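Work and Organizations > Course Materials > Unit 6 Handout
Last updated: November

Unit 6: The bench at Vallham

Read this before the section meeting and bring the worksheet. The reading for the unit is long, so do it first.

Background

Vallham takes in used office laptops from companies that are replacing them, checks them, wipes them, cleans them and sells them on. The building has 16 benches. Two years ago every one of them had a person at it. Now one has a pair of robot arms, bought through an integrator called Javix, and the company would like to have more.

The sales deck from Javix used the phrase "frees people for higher-value work" on three separate slides. Keep that phrase in mind. We are going to ask who was freed, and for what.

What a bench worker did

Maureen Dobson worked bench 4 for nine years and trained most of the people who came after her. When I interviewed her she broke the job down for me: open the lid, look at the hinge, feel the keys, check the ports, wipe the deck, put the sticker on, write up the grade. She never thought of these as separate steps until the consultants asked her to list them. She could grade a laptop while talking to the person at the next bench, and the talking was how new people learned what a bad hinge feels like.

The list she wrote became the specification. She was not paid extra for it and her name isn't on it. 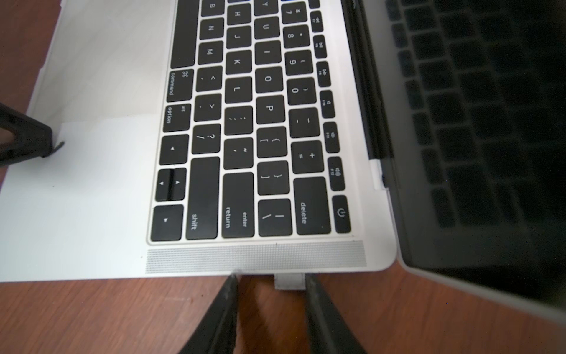
Fig. 1. Laptop keyboard and front edge between the gripper fingers.

Look at how close the work is. A task that sounds trivial in a job description ("handle unit at front edge") means getting two wide fingers near a thin metal lip without scratching it. Engineers call this the hard part and they are right. The deck called it "simple repetitive handling," and the pay grade for the bench has always been set as though the deck were correct. If the task is simple, why is it so expensive to automate? If it is hard, why was it paid at the bottom of the scale? I have not heard a good answer from either side.

Where the labor went

The arms have not removed people from the work. They have moved them around it. Lionel Oakley used to have his own bench. His title is now cell attendant, and he sets units down, clears faults, and restarts the routine when it stops. By his log he cleared 42 faults in one week, most of them under a minute. None of these appear in the productivity report, which counts only finished units. The report for the same period says 864 units and "minimal intervention."

I don't think anyone lied. The report has no column for what Lionel does, so it comes out as zero. We saw the same thing in Unit 3 with the self-checkout attendants.

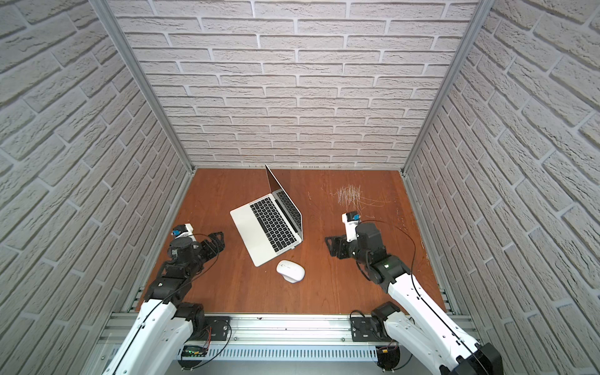

Fig. 2. The two-arm cell, with an open laptop and a mouse on the table.

Think about the space as a workplace. The arms sit along the near edge, which is where a worker would have stood, and there are walls on the other three sides. Lionel's complaint is mostly about this. He reaches in past the equipment to do a job that used to be done sitting down, and the ergonomic review at Vallham was carried out on the old benches and hasn't been repeated.

Hortensia Cáceres, the shift lead, has a different complaint. She used to be able to look down the room and tell who was having a bad day. With the cell she gets a dashboard, a product called Wadar, and it tells her the cell is "available." She says available is not the same as working. She has started walking over to check, which takes time the dashboard was supposed to save.

The case in favor

To be fair to management, wrist injuries among the bench staff were real, and some people were glad to be off the line. Samuele Benedetti, who runs operations, showed me two years of absence records and they are not pretty. He also says that no one was laid off. That is true as far as it goes – seven people left and were not replaced. Whether you call that a reduction depends on where you sit.

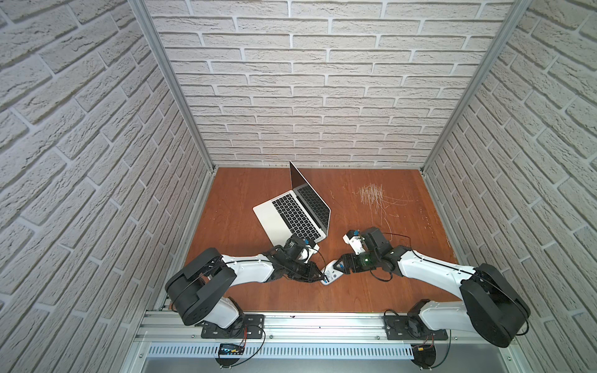

Samuele's stronger argument is that the arms will get better and the attendant role will shrink. Maybe so. I'd ask you to notice that this promise is always dated a little way ahead. Pacheco (the older case, in your reader) was told the same about its packing line, and the attendants there are still attending.

Jairo Chambi started at Vallham this spring. He has never worked a bench and was hired straight into the cell. He is quick with the software and can clear a fault faster than Lionel. He told me he can't grade a hinge by feel and doesn't expect to learn, as the person who would have shown him has retired. I'd count that as a cost, and I can't find it in any of the figures I was given.

For discussion

Who owns Maureen's list? Should she have had a say in how it was used?

Design one extra column for the productivity report. Say who would fill it in and who would object.

Benedetti and Oakley both describe the cell as "mostly fine." Work out what each of them means by it.

Worksheet: one page, typed, handed in at the start of section. Use the interview extracts and don't quote the sales deck as evidence of anything except what Javix wanted to sell.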